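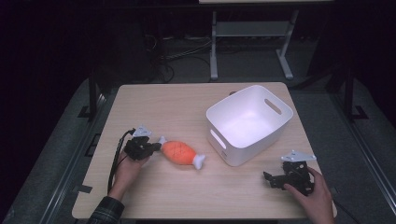 Fig. 1. Plush toy and open bin on the sorting table.

Home | Syllabus | Week 3 | Week 4 | Readings | Contact

Week 4 handout: Toys, bins, and getting a room back to zero

Household Organization, section 8
Notes by Dalal Rawashdeh

Okay, week four! Last time we did paper, and I know it wore some of you out, so this week is softer. Literally softer. We're doing toys, and mostly plush toys, which I think are the hardest category in a family home. Read this before class and bring the handout with you. I'll refer to the figure a few times and I don't want to hold it up all morning.

1. The one-table rule

Start with a clear surface. It can be a coffee table, a desk, a piece of floor with a sheet on it – I really don't mind, so long as it's small. Big surfaces invite piles. In Fig. 1 you've got a light wooden tabletop with rounded corners, one toy and one bin, and that's as complicated as I want your first round to be. One thing out, one place for it to go. When I taught this in Kundville I used to let people tip the whole toy chest out first, because it looks dramatic and everyone loves a before picture. Then it was lunchtime and we were all sitting in it. I don't do that anymore.

So: bring toys to the table a few at a time. Decide. Put away. Go get a few more.

2. What is this thing, and does it matter?

Look at the orange toy. I've shown it to two people and one said fish and the other said drumstick (there's a white end shaped like a bone, so I lean drumstick, but I can see the fish too). This is a nice little problem for us. If you sort by what a toy represents, you get stuck right there. Is it an animal? Is it pretend food? Does it go with the kitchen set or with the sea creatures?

My answer is that for storage you sort by what a toy is like to handle. Soft goes with soft. Hard goes with hard. Anything with small pieces gets its own lidded container and lives up high. A child looking for the orange one remembers that it's squishy and where the squishy ones live, and whether you've called it poultry or seafood doesn't come into it.

Yae Hamada asked last week about sets, where some pieces are plush and some aren't. Keep the set together if it gets played with as a set. If the pieces have been wandering the house separately since the holidays, let them go their own ways.

3. Choosing the bin

I get more questions about bins than anything else in this course, so here's my whole opinion.

Open top. For plush, skip the lid. A lid is one more step, and with small kids it's also a thing to stand on, throw, or lose.

Plain. The bin in the figure is a white plastic one, rectangular, corners slightly rounded. You see the toys, you don't see the bin. Printed bins are fun for a week and then they compete with everything else on the shelf.

Handles cut into the sides. The bin in Fig. 1 has oblong cutouts, and I like these a lot. There's nothing to snap off. Check the edges with your thumb in the store, though, and put it back if they feel sharp.

Small enough to carry full. Tamer Atallah brought in a monster of a tub the first week (sorry, Tamer, it was a good tub!) and it took two of us to shift it. A child should be able to drag their own bin across the room, or it will never leave the wall and the toys will never reach it.

Measure the shelf before you shop. Write the number on your hand if you have to. I once bought 11 bins for a shelf unit in Ilton without measuring, and every one was too tall by the width of a pencil. They now hold seed packets.

4. Practice round (in class, pairs)

Each pair gets a table, a bin and a bag of mixed toys from the supply closet. Bags are numbered; please sign yours out. Pair one takes bag 982, everybody else goes in order from there. The Okafor bags have mostly hard toys in them, so trade if you end up with two.

a. Clear the table completely. Coffee goes on the windowsill.
b. Put the bin on the table with the opening up and the long side facing you. If you're right-handed, try it on the right, with toys coming in from the left. Swap if that feels awkward.
c. Take out one toy. Look it over for loose seams, missing eyes and anything sticky.
d. Say out loud: keep, wash, mend or pass on. Yes, out loud. Your partner writes it down.
e. Keeps go in the bin. The other three go in the paper bags under the table.
f. Go again until the bin is comfortably full, which means you can still see the rim all the way around.

Then switch places and do it over. The second person is nearly always quicker, and I'd like you to talk about why.

5. How to put a plush toy in a bin

This sounds silly and I'm going to spend ten minutes on it anyway. Long toys go in flat along the long side. Round ones fill the corners. Heads or faces up, if it has one, so a kid can find it without emptying the lot. Don't press down! If you're pressing, you need a second bin or fewer toys, and I'd rather you had fewer toys.

Odd shapes like our orange friend, with a fat oval body and a skinny end, are good last pieces. The body sits on top and the end tucks down into whatever gap is left.

6. Washing

Rawan Mansour is covering fabrics in week six, so only the short version for now. Read the tag. No tag means hand wash in cool water with a drop of mild soap, squeeze in a towel, dry all the way through before it goes anywhere near a bin. A damp toy at the bottom of a plastic bin will make itself known by Thursday.

7. For next time

Pick one toy spot in your own home, or borrow a friend's. Do a single bin. Write half a page on what you kept, what you passed on, and the toy you argued about most. (There's always one. Mine was a felt radish.)

Reading: the Voris packet, first section only. The second section is all garages and we'll get to it in spring.

Anas Khalaf has the key to the supply closet this week while I'm out Tuesday afternoon. The door code is still 1329. Please put the bags back on the lower shelf in number order, and if a bag is missing a toy, leave a note in it so the next pair doesn't go hunting.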